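Triltura Newsletter
December 7, 2019

New in translation: the Wondau poems

After three years of work, our small press is ready to send out its next book of poetry in translation. It is a bilingual selection from the poems of the Wondau valley, with the original on the left page and the English on the right. The print run is 2,000 copies, and the first boxes go to the subscribers who ordered in June.

Many of our readers do not know this poetry, so I want to say a little about it. The poems were made to be spoken aloud, mostly in winter, and most of them are short. The speaker is often a person who has left the valley for work and who talks to a house, a river or a brother who stayed at home. The tone can change from tender to angry inside one line. In the original the verb comes very late, and the listener has to wait for it. English does not like to wait so long, and this was the problem which gave us the most trouble. 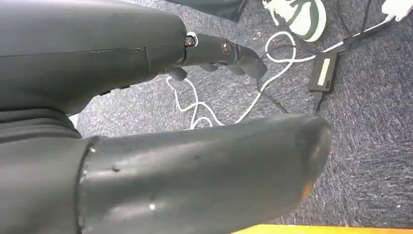
A dark gray robotic hand over speckled carpet.

Our first drafts put every verb where English wants it. They were easy to read, but when we read them aloud at our spring evening in Tustow, the people who know the originals were polite and a little sad. We went back and tried to keep the waiting. Sometimes a line break does this work, sometimes a repeated word. In a few poems we accepted a sentence that sounds strange in English, and I hope that readers will forgive us for it. I have grown to like these strange sentences the most.

The archive in Phelan holds 2,685 handwritten sheets from the valley, and a large part of them has never been printed. Many sheets contain the same poem in another version, with a different ending or with one stanza more. We did not try to make one correct text. Where two versions are both good, the book gives both of them, one after the other, and the notes at the back say from which sheet each one comes.

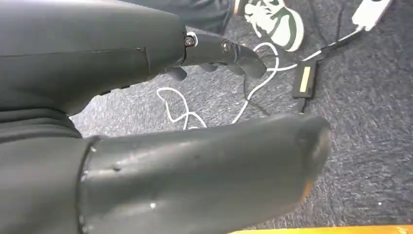
The notes are longer than in our earlier books. They explain the names of winds and of tools, and also the forms of address, which are difficult to bring over. The valley has three words for "you," and the one that is used for the dead is also used for very small children. English has only one, so in these places we wrote a note and left the line alone.

The introduction was written last, and it is short. It tells how the poems were collected and how they traveled with the families who moved to the coast. Readers who prefer to meet the poems first can leave it for later.

A reading from the book will take place at the Tustow library in the new year, in both languages. Entrance is free, and copies will be on sale at the door. Subscribers who have changed their address since June are asked to write to us before their copy is mailed.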